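Trade > Visits > Open Days > Drukard

Print this page | E-mail this page

Open day at the Drukard flower and glass rooms, Ivham

March 24, 2026

Drukard opens its building in Ivham to the trade twice a year, and I went to the spring one. The company supplies artificial flowers and vases to hotels, dental offices, show homes and a few furniture stores. It does not sell to the public on the site. The parking lot is behind the building and has 40 spaces, which were full when I got there, so I left the car on the street by the tire shop and walked back.

Registration was a table in the lobby with name stickers and a one-page map. The tour was self-guided apart from the warehouse, where a staff member took groups of 21 through at a time. I did the warehouse first. It is a plain building with high shelving, and the stock is sorted by stem length and then by color. The current catalog lists 565 stems and bunches. Most of the tall greenery is kept in long cartons at floor level, and the small filler bunches are in bins higher up. The guide said the damage rate is worst on large single blooms with wide petals, so those are packed with paper between the heads.

The arranging room is on the second floor. I spent most of the morning there. This season's table sets use small glass with narrow necks, one kind of flower to a vase, and the point of the display was how to put several colors of glass together on one table without it looking crowded.

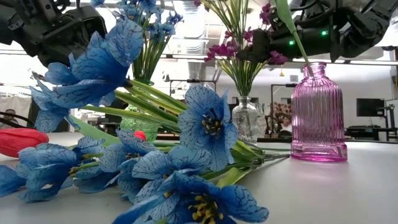

Narrow necks are harder to fill than they look. A bunch that is bound into one thin stem at the bottom will go straight in, and a bunch with loose stems has to be gathered first. Drukard sells both kinds. The bound ones cost a little more and I think they are worth it for anyone who has to set out a whole dining room before lunch. The sheet handed out in the room gave these steps:

Shake out the bunch and open the side stems by hand.
Hold it next to the vase on the table to judge the height.
Bend the wire up if it is too tall. Cut only when the bend will not fit inside the neck.
Put the stem in and turn the vase until the fullest side faces the door.

I asked about cutting. Wire stems need real cutters, and the cut end should be taped before it goes into glass, or it will scratch. There was a box of tape rolls by the window for anyone who wanted to practice. I practiced on two bunches and left one of them shorter than it should have been.

The glass comes from a separate line called Ora, which Drukard took on last year. There are five shapes in it now, and more are due in April. Prices are per case, and cases can be mixed by color but not by shape. I would have liked to mix shapes. The order desk said they had heard that from other people and were looking at it.

Next to the arranging room is a small room for looking at colors under different bulbs. It has three settings, and a switch by the door. The warm setting makes the greens go dull. Purple does better than I thought it would. I wrote down two greens that looked the same under daylight bulbs and quite different under the warm ones, and I will order samples of both before choosing.

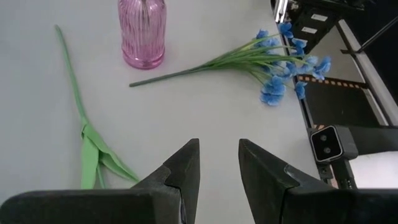

Color matching was the part of the day I got the most from. My usual habit is to match the flower to the vase, and the restaurants I work for tend to ask for that too. After the morning at Drukard I am less sure about it. The ribbed pink glass next to the small blue blossoms with their pale centers is a pairing I would not have picked from a catalog page, and I plan to try it on a window table. The plain lime green leaves are worth having as well, since a few of them will fill a gap in a thin arrangement at low cost.

Lunch was sandwiches and soup in the break room. The soup ran out early. I sat with a couple of buyers from hotel chains who mainly wanted to talk about dust. Their advice was a hair dryer on the cool setting and a soft paintbrush for the petals, and a full wash only once a year.

The afternoon talk was given by the Waweru studio, which designs some of the larger lobby pieces. It lasted roughly half an hour and was mostly slides of finished work. I would have preferred to see something being put together, but the questions at the end were useful, mainly the ones on how to weight a tall vase so it does not tip.

Samples are sent by mail and the cost comes off the first order. The next open day is in the fall, and sign-up is through the order desk.

Visits | Suppliers | Price Lists | Contact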